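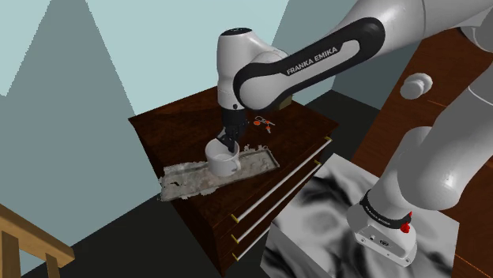 Simulation results: grasp selection under randomised clutter

The manipulation group at Nolness has finished the second phase of its work on choosing grasps for everyday household objects in simulation. The method, called Kilamine, scores candidate grasps by how well they survive small errors in the estimated pose of the object. Earlier versions scored each candidate once, at the nominal pose, and tended to favour grasps that failed when the object was slightly rotated.

Each scene is assembled in the Tokarz simulator from a library of furniture and scanned objects. A Franka arm is fixed on a block beside the furniture, and the target is set down among other items, sometimes on a tray. Wall colour, floor, lighting and clutter are drawn afresh for every scene. Mugs were used as the main test object. They allow several distinct grasps (rim, body, handle), and the handle breaks the symmetry that makes plain cylinders too easy.

For each of 200 scenes the planner proposed candidates, perturbed the object pose and kept the grasp with the best worst-case score. Trials were counted as successful if the mug was lifted clear and held for 3 seconds. Failures fell by over half compared with single-pose scoring. Most of those that remained were collisions between a finger and a neighbouring object during the approach. Planning time rose by a factor of 4, nearly all of it spent on contact checks.

Tegan Hinds, who leads the work, is now moving the contact checks to the Monum cluster so that they can run in parallel. The next phase will add drawers and hinged doors as targets. Transfer to the physical arm has not been tested and is planned for July.

Scene files and the scoring code are on the group's shared drive, with a short note on the 2 settings that must be changed before the code will run outside Nolness.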